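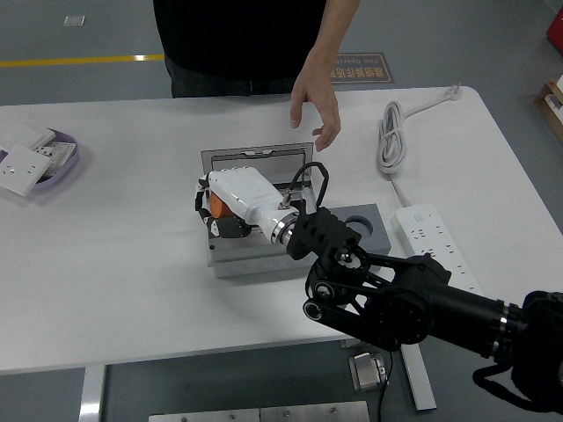
The white hand over the pop-up floor socket, with the bowl of wall plates off to the left.

Socket table gallery

September 11, 2023

Right, I promised I'd get this page up before the write-up went round, so have a gallery (a very small one!) from the socket table, plus the bits I keep getting asked about in the corridor. I'm Declan Tully, and I look after the tasks and the scoring. Ruairí Gallagher does the learning side, so anything with an equation in it is his fault.

The question we had was a simple one. If you teach a hand to handle electrical fittings by guiding it through the job over and over, does it help to shuffle the clutter between goes, or does that just muddle it? We recorded 492 guided runs for the Tidham study, half with everything left in its place and half with things moved about, then trained the same model on each half and let both loose on layouts they'd never met.

The shuffled one won, and by more than I'd have bet. Out of 151 test goes it finished 100, and the tidy one was miles behind. It was lovely on its home layout, mind you, very smooth, and then you'd nudge the bowl a few inches and it would head off to where the bowl used to be.

More about what's on the table:

The pop-up box is my favourite and Ruairí's least favourite. The lid stands up at the back, so a hand coming in from above has to mind it, and shiny metal is a pain for the depth readings.

Wall plates in a bowl sound easy. They lean on each other and overlap, and picking one without dragging its neighbour along was where most of our failed goes came from.

Coiled cable next to a power strip is clutter we're very fond of. It never lies the same way twice, so you get your shuffling for free!

Ellia is next, with 12 new layouts and (I hope) a quicker way of resetting between goes. That should keep us busy until November. If you want the scoring sheet, ask me and I'll send it over, though be warned that my column headings only make sense to me.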